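Review: the Lindow home field tester, six months on

My mother has glaucoma in both eyes, and for years the only time anybody measured her side vision was at the clinic, twice a year, chin on a rest, clicking a button in the dark. So when her eye doctor mentioned a tester we could run in our own kitchen I was in before she'd finished the sentence. We've had the Lindow since July and I've become a bit of an evangelist for it (my sister will confirm), so let me try to be fair.

The kit is a headset, a clicker on a cord, a charging cradle and an app. We paid $697 for ours from Kerkora, and that included the first year of the report service. Insurance paid nothing. If you've only seen a clinic perimeter, the idea is the same: stare at the middle dot, press when you catch a flicker off to the side. One eye takes six minutes if she's rested and closer to eight if she isn't.

Setup took us an evening. Most of that was the head strap, which comes set for someone with a much larger head, and then pairing, which failed twice before I noticed the app wanted the clicker switched on first. Once that was done it has simply worked. Mom sits at the table after breakfast, I start the right eye, we take a break, I start the left. A chair with a firm back matters more than I expected!

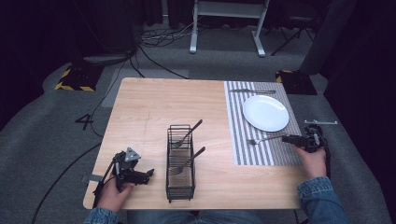

Jahangir Khan wrote to me after my first short post about the Lindow and said his father had given up by the third week: the voice prompts were too fast, he lost fixation whenever he swallowed, and half the tests came back marked unreliable. He wanted to know if we'd had the same trouble.

We did, a little. The fix is buried under Comfort in the settings, where you can slow the prompts and stretch the gap between lights. It makes each test longer, but Mom's unreliable results went from one in three to hardly any. I wish the slow setting came switched on, and I've told them so.

What I love most is the trend chart. A single field test is a noisy thing. You can have a bad morning and look as if you've lost a chunk of vision, then get it back the next week. With 30 tests on the chart, the bad mornings look like bad mornings. Mom used to come home from the clinic and fret for days over one gray patch on a printout, and now she shrugs and says we'll see what next week says.

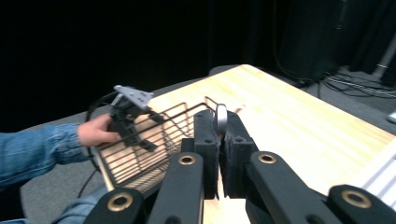
The reports go out as a plain PDF, and Dr. Bhattacharjee reads them before each visit. She was clear with us that they don't replace the clinic test or the pressure check, and I'd say the same to anyone thinking of buying one.

Gripes, then. The foam face pad gets grubby and a new one is $18, which stings. The battery is rated for 60 minutes and we get a good bit less. The app logs you out after every update. And the print in the manual is tiny, in a product for people with eye disease! I ended up reading it aloud.

I also borrowed the Iddale tablet version from Anjana Bhuiyan for a couple of weeks. It's lighter on the neck, and easier over glasses, but you have to keep the room dark and hold your distance from the screen, and Mom kept drifting forward. For her the headset wins easily. For someone with a sore neck I'd try the Iddale first.

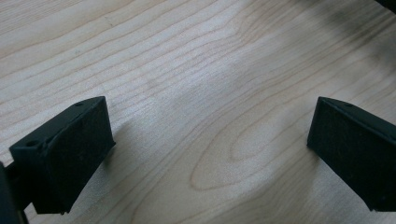

Reviewed 20 January 2018. Rating: four and a half out of five.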